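Progress report: contract cleaning of floors and soft furnishings, Curnness and Skondemden sites
Prepared for the Facilities Board by Samina Hayat, Contract Manager
23/05/2024

1. Work completed
Carpet cleaning at Curnness is finished on all three floors. At Skondemden the ground floor and both stairwells are done, and the first floor remains open. The total area treated in this period is 3000 square metres. A further 248 upholstered chairs were cleaned on site, and 82 were set aside for repair before treatment.

2. Delays
Access to the Skondemden meeting rooms was refused on two evenings owing to late bookings. Esteban, our contractor, has agreed to return without a second call-out charge. The rooms will be released in writing one week ahead from now on.

3. Costs
Spending is £650 below the sum approved in November. We ask that this amount be kept within the contract - the entrance matting at Curnness is worn and was left out of the original schedule.

4. Complaints
Four complaints were received, all concerning the smell of the stain remover used near the lifts. Esteban has changed to Pruniria for those areas and no further complaints have been recorded.

5. Next period
First floor carpets at Skondemden, the remaining chairs, and a joint inspection of both sites. The Board is asked to confirm who will attend the inspection on its behalf.
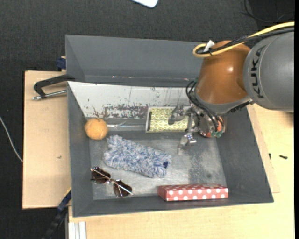

KUKA arm and grey bin, with dark woven flooring around the table.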